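Home / About Us

About Vorness

Vorness sorts, counts and stores small household goods for people who are moving, downsizing or clearing a room after a long stay. The company works from one unit on Stenska, with a receiving bench, a packing bench and 158 numbered shelf positions. We do not handle furniture, appliances over 40 pounds, or food that needs refrigeration.

What we handle

Most of the work is mixed small items: socks, tubes, boxed medicine, pens, empty tins, cables, toys, snack packets. These are the things left on beds and tables after the large boxes have gone. They take more time per pound than anything else in a home, and general movers usually put them in one bag.

Our intake list has 19 categories. The ones used most often are:

Textiles, small (socks, cloths, gloves)
Medicine and personal care, boxed
Medicine and personal care, tubes and bottles
Writing tools
Tins and rigid containers
Network and power equipment
Toys and soft items
Dry snacks, sealed

An item goes into the category of its contents. A snack box is a snack even when the client keeps it for the cartoon on the front. A tin is entered as a container, and anything inside it is entered on its own line. 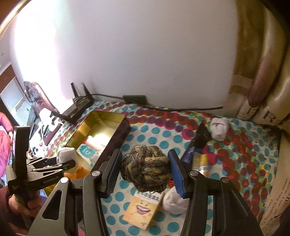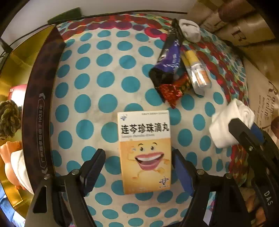 Socks are matched before they are packed. A sock without a partner is held in the small textiles tray until the whole room has been entered, then packed in a marked sleeve. Balled socks are opened, checked and laid flat.

Boxed medicine stays in its original box with the printed name facing up. Names in Chinese, Polish or any other language are copied onto the intake sheet as printed, and no translation is added. We do not combine two boxes of the same product. Tubes are packed with the cap end up in a lined tray, separate from textiles. Tubes with split seams are set aside for the client to decide on.

Routers are packed with their own adapter and cable. Antennas are folded or removed where the model allows it. Cables are coiled without ties tighter than finger pressure, and each end is labeled.

Containers and labels

Two container sizes are in use. The Flonus 1 is a shallow tray for items under 6 inches long. The Flonus 2 is a deep tray with a divider. Both fit the same shelf position, and both take the same lid. We hold 1560 trays in stock. Trays are washed after each job and inspected at the corners, where cracks start.

Each tray carries one label with the job number, room, category and tray number. The same information is on the intake sheet. Clients receive a copy of the sheet before the trays leave the home.

Locations

The receiving bench and all storage are at Stenska. The Głowacki counter accepts drop-offs of up to four trays and has no storage of its own; trays left there move to Stenska at the end of the working day. The counter is closed for stock inspection during the first week of February.

Requesting a visit

Send the number of rooms, the floor, and whether there is an elevator. Photos of open surfaces such as beds and tables are useful for estimating trays. Closets and drawers are estimated on site.

Page last revised 11/26/24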